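Packing light, or trying to

I leave in June for 2 weeks and I've decided (again!) that everything is going in one small bag.

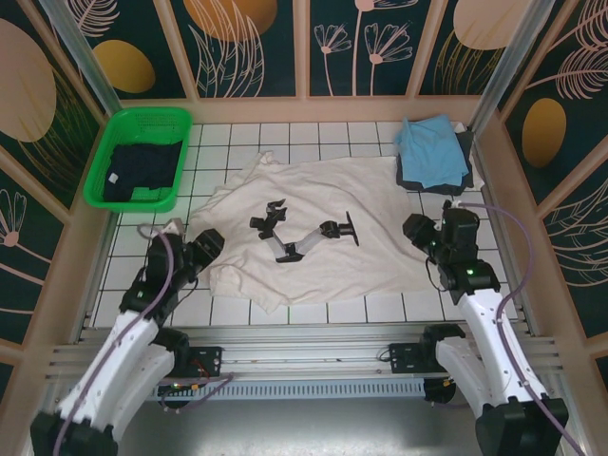

White T-shirt, still not folded.

My old way of packing was to throw in whatever was clean and sit on the suitcase. Then last year I dragged that thing up 80 steps to a rental with no elevator, in full sun, and by the top I'd sworn off wheels forever. So this time it's my Brostance backpack, the gray one with the zipper that sticks, and whatever fits in it fits.

Shirts are where I always go wrong. I pack one for every day and then wear the same two, over and over, because they're the soft ones. My friend Radomír Kratochvíl travels with three and washes one in the sink every night, and he looks fine! He rolls everything, too. I've tried rolling and my stuff comes out looking like I slept in it, so I fold in thirds and put the heavy things at the bottom.

Shoes: one pair, on my feet. I know, I know, what if we go somewhere nice? Then I'll be the person in sneakers at the nice place.

The bathroom bag still needs work. I weighed it last night and it was 500 grams, most of it sunscreen and a shampoo I don't even like that much. I could buy both when I get there, but I burn on the walk from the train, so the sunscreen stays.

Next up is picking a book. I'm leaning toward the 360-page one I gave up on last summer.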